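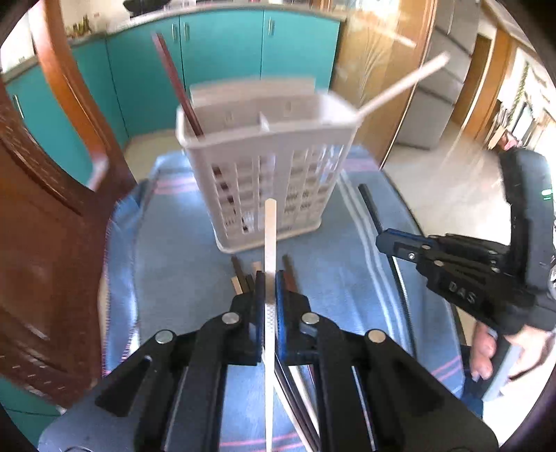
Nettoyage complet des gaines de VMC : est-ce que quelqu'un a déjà vu un résultat mesurable ? On me propose une prestation à 900 euros pour une maison de plain-pied, VMC simple flux hygroréglable, caisson Tulcombe dans les combles, bouches en cuisine, salle de bains, WC et buanderie. Le commercial de chez Economou est passé en septembre pour un « diagnostic offert » et il a démonté la bouche de la salle de bains devant moi en prenant un air consterné. Elle était sale, d'accord. Après son départ j'ai pris un bâtonnet plat à bout arrondi, comme celui de la photo, et j'ai raclé le pourtour intérieur de la manchette : un bourrelet de poussière grise sur les premiers centimètres, puis plus grand-chose. J'ai recommencé en cuisine, plus gras, mais même constat. Je ne vois donc pas bien ce que la brosse rotative irait chercher plus loin, surtout que mes gaines sont souples et que je me demande dans quel état elles ressortiraient de l'opération.

Dans le devis il y a aussi un « traitement Jendside » pulvérisé dans le réseau, censé être antibactérien et durer plusieurs années. J'ai demandé la fiche technique, on m'a envoyé une plaquette avec une famille qui sourit. J'ai demandé ce qui était mesuré avant et après, on m'a répondu que « ça se sent ». La remise était valable jusqu'au soir même, évidemment.

Je précise que la ventilation marche, en tout cas une feuille de papier toilette tient à chaque bouche. Le miroir reste embué un bon moment après la douche, mais c'était déjà comme ça quand on a acheté. Avant de signer ou d'envoyer promener ces gens, je voudrais des avis de personnes qui ne vendent pas la prestation.

Achilleas Vrettos

Mireille du Clos

Bonjour, nous on l'a fait faire dans notre ancienne maison et on était très contents, ça sentait le propre dans toutes les pièces pendant au moins deux semaines. Le monsieur était ponctuel et il a tout protégé avec des bâches. Je ne me souviens plus du prix mais c'était moins cher que le vôtre il me semble. Après, est-ce que l'air était meilleur, je ne saurais pas vous dire, ma fille éternuait toujours autant au printemps. Pour la buée vous pouvez passer un peu de mousse à raser sur le miroir et essuyer avec un chiffon sec, ça marche très bien. Bon courage.

Ex-frigoriste

J'ai fait du chauffage et de la ventilation pendant une bonne partie de ma carrière, je ne vends plus rien à personne. Plusieurs choses.

Le test du papier ne prouve presque rien. Il vous dit que ça aspire, il ne vous dit pas combien. Une bouche peut tenir sa feuille et être très en dessous du débit prévu. Si vous voulez savoir, il faut un anémomètre avec un cône, ou un manomètre pour relever la dépression à la bouche. Un professionnel sérieux arrive avec l'un ou l'autre et vous laisse les valeurs par écrit. Celui qui ouvre une bouche, soupire et sort son stylo n'a rien diagnostiqué du tout.

Sur l'encrassement, votre observation est cohérente avec ce que j'ai vu partout. Sur une simple flux, le gros se dépose aux bouches et dans le caisson, sur la roue du moteur. Entre les deux, dans du conduit qui tire à peu près droit, il y a un voile. La cuisine fait exception quand quelqu'un a eu l'idée de brancher la hotte sur le réseau. Vérifiez que ce n'est pas votre cas, parce que là on parle d'un vrai problème, et le nettoyage ne servira à rien tant que la hotte restera raccordée.

La brosse rotative dans de la gaine souple, je m'en méfie. Sur du PVC bas de gamme vieilli dans des combles, j'ai vu des spires déchirées et des raccords déboîtés. Le client ne s'en aperçoit pas : la VMC tourne, sauf qu'elle aspire l'air des combles. Demandez par écrit qui paie si ça arrive. La réponse est souvent instructive.

Pour le Jendside, je ne connais pas ce produit et je ne vais pas dire qu'il est dangereux. Mais votre réseau extrait l'air de la maison et le rejette dehors. Vous allez payer pour désinfecter un conduit dont l'air ne revient pas vers vous. En double flux, côté soufflage, la discussion se défend. En simple flux je ne vois pas l'intérêt, et une plaquette n'est pas une fiche de données de sécurité. Ils sont censés pouvoir fournir cette dernière, redemandez-la sous ce nom-là.

Ce que je ferais à votre place :

Couper le courant de la VMC au tableau, pas seulement à l'interrupteur.

Déposer les bouches, les laver à l'eau tiède savonneuse pour celles dont la notice l'autorise. Attention, sur les hygroréglables la partie avec la tresse ne va pas dans l'eau. Les remettre chacune à sa place, elles n'ont pas toutes le même débit.

Monter voir le caisson. Roue empoussiérée : pinceau sec et aspirateur, doucement, sans la déséquilibrer.

Suivre les gaines à la main. Un coude écrasé ou une boucle qui pend avec de l'eau dedans coûte plus de débit que toute la poussière que vous avez raclée.

Regarder les entrées d'air des fenêtres. Bouchées à la peinture ou au ruban adhésif, je ne les compte plus. Et l'espace sous la porte de la salle de bains, votre histoire de buée peut très bien venir de là.

Si après ça vous avez encore un doute, faites mesurer. Pas nettoyer, mesurer.

Achilleas Vrettos

Merci pour la réponse détaillée. La hotte est à recyclage, donc rien de ce côté. Je suis monté aux combles : la gaine de la salle de bains était pliée sous un carton de décorations, je l'ai dégagée et remise sur des suspentes. La roue était bien grise, passée au pinceau. Je ne crie pas victoire pour la buée, j'attends l'hiver.

J'ai aussi appelé un artisan de Brollutport qui prend 142 euros pour relever les débits et contrôler le caisson, compte rendu compris, déplacement inclus. Il ne fait pas le nettoyage des gaines, ce qui me rassure plutôt. Quant à Economou, ils ont rappelé à 8 heures du matin pour me proposer 200 euros de remise supplémentaire, alors que l'offre devait expirer le soir de la visite. Je leur ai redemandé la fiche de données de sécurité. Toujours rien reçu.

Ludo bricole

Moi j'ai jamais nettoyé la mienne et elle tourne encore. Tout ça c'est du business. Par contre change ton moteur si il siffle.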